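Speaker notes – bottled pear drinks, Skistville food evening

(Slide 1, title. Wait for the door to stop banging.)

Hello everyone, and thank you for giving up a Saturday! I'm Rocío Escobar, I run the drinks shelf at Urrutia, and tonight is all about pears. Pears and rock sugar, to be exact, which is a pairing I could happily talk about until they switch the lights off.

(Slide 2.) Start with the home version. Chop a snow pear, core and all if you like, drop it in a pan with a lump of rock sugar and plenty of water, and let it tick over on a low heat. My neighbour in Nomby swears by goji berries – I leave them out. Ask for hands up: who has had this when they had a sore throat? Let people tell their stories, it's the best bit.

(Slide 3.) Then the bottled kind. When I put a few on the shelf last May I thought they'd sit there. We sold 116 in the first month, mostly to students and then to the students' mums.

(Slide 4. Leave this up while the tasting cups go round.)

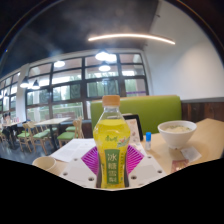
The yellow one, with 冰糖雪梨 down the green panel.

Read the four characters aloud, top to bottom: bīng táng xuě lí. Rock sugar, snow pear. The whole recipe is right there in the name, and I love that! Get the room to say it back, twice if they're shy.

Talk about the colour next. A pan of it at home comes out much paler, at least mine does, so people expect this to taste stronger than it is. Tell them to sip first and guess the sweetness after.

(Slide 5.) Serving. Cold with ice, or poured in a mug and warmed gently. Try it with ginger too. Questions, then over to Pladlow for the plum talk.

Comments (3)

tessa_m: I was at the back and couldn't hear the ginger part, how much for one mug?

Rocío Escobar: Two thin slices, and fish them out before you drink it!

Old Quince: Made the pan version on Sunday. Added the goji. Sorry.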